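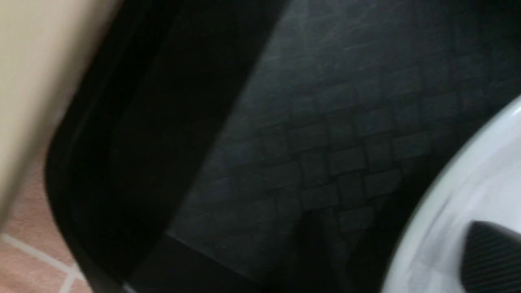 I've owned a lot of bins. Plastic totes, canvas cubes, a couple of wicker things that shed all over the rug, you name it. So when I say the Bekport utility tub is the one I keep reaching for, please know it has had some serious competition! I bought the black one in January of last year for muddy boots, and by July I had gone back for two more. What sold me right away was the bottom. Most tubs in this price range are flat and slick inside, and the Bekport has that textured floor, all little raised bars running in alternating directions like a basket weave, dark gray against the black sides. It looks good on my salmon-pink tile too, and very few things look good on my salmon-pink tile (it came with the house, and I've grown fond of it).

Let me back up and say what it is. It's a big, open container with rounded corners and a thick rolled rim. No lid, no wheels, no clever folding parts. The large size is the one I have. There's a medium as well, and I've handled it in the store, but I can't tell you how it holds up at home.

The rim first, because you'll be grabbing it every day. It's deep and rounded, so your fingers wrap over it nicely, and it doesn't dig in when the tub is heavy. My old Vollurberg bin had a thin lip with a sharp seam along the underside, and I'd end up with a red line across both palms every time I dragged it out to the garage. I've hauled the Bekport full of wet towels, full of potting soil, and once full of paperbacks (42 of them, I was donating them and had to write the number on a form), and the rim never bent in a way that worried me. With the books in, the long sides did bow out a little. They went straight back once it was empty.

Now the floor pattern, which I could talk about all day. Boots sit up on the raised bars and the drips run down into the little channels between them, so the soles aren't sitting in a puddle all night. It's a small thing and it makes a real difference in the morning. Sneakers dry faster in there than they did on my rubber mat. It also gives some grip, so a watering can or a spray bottle stays put when you carry the tub across the yard.

The downside is cleaning. Dried mud packs into those channels and a quick wipe won't get it. I use a stiff dish brush and a squirt of soap, let it soak for ten minutes, then hose the whole thing out on the back step. If you have a long-haired dog, expect hair in there as well. A vacuum with the brush attachment gets most of it before you add water, and I'd do it in that order, or you'll be picking out wet clumps with your fingers. Ask me how I know.

About the color. I went with black so it wouldn't show dirt, and from across the room it doesn't. Up close, the glossy rim shows every fingerprint and every bit of dust, and you'll see a dull film on it after a week or so by the door. The inside hides everything, almost too well. It's so dark down there that I lost a house key at the bottom for two days and finally found it by feel. If you're planning to store small stuff, get the light gray one, or throw a cheap liner in.

Mine has had a few different jobs by now:

Boots and shoes by the back door, the main use, and still the best one.

Repotting tub. I set it on the kitchen floor, put the plants in it, and make all my mess inside the walls. Sweeping up afterward takes no time at all.

Laundry overflow when we have guests. Works fine, though it's a lot of tub to carry up the stairs on one hip.

Ice and drinks for a cookout in July. It held the ice water with no leaks, and the corners were easy to scrub out after.

I did compare it with a couple of others before I went back for more. The Coetzee tray is lower and cheaper, and if all you want is a place for wet shoes it would probably do the job, but it's too shallow for anything else and the one I tried slid around on tile. The Molside basket is prettier by a mile, with a real woven look on the outside, and it'd be lovely in a living room. It has holes in it, though, so forget about anything damp. As for the Vollurberg, I'd had that since 2010 and it only cracked last winter, so I can't say a bad word about how long it lasted. I just never liked carrying it.

A few odds and ends. There was a strong plastic smell when it was new, and I left it out on the porch for three days before I brought it in. The two I bought later smelled much less, so maybe that was one batch. They nest inside each other, but snugly, and if you push them down hard you'll be fighting to get them apart (a twist works better than a straight pull). There are no feet on the bottom, so watch for grit under it if your floor scratches easily. My tile doesn't care. I put a scrap of felt under the one that lives on the wood floor upstairs.

Would I buy it again? I already have, twice! I'd love a version with a drain plug in one corner for the hose-out days, and a slightly lighter inside so I could see my own belongings. Four and a half stars from me, and the missing half is for the dog hair.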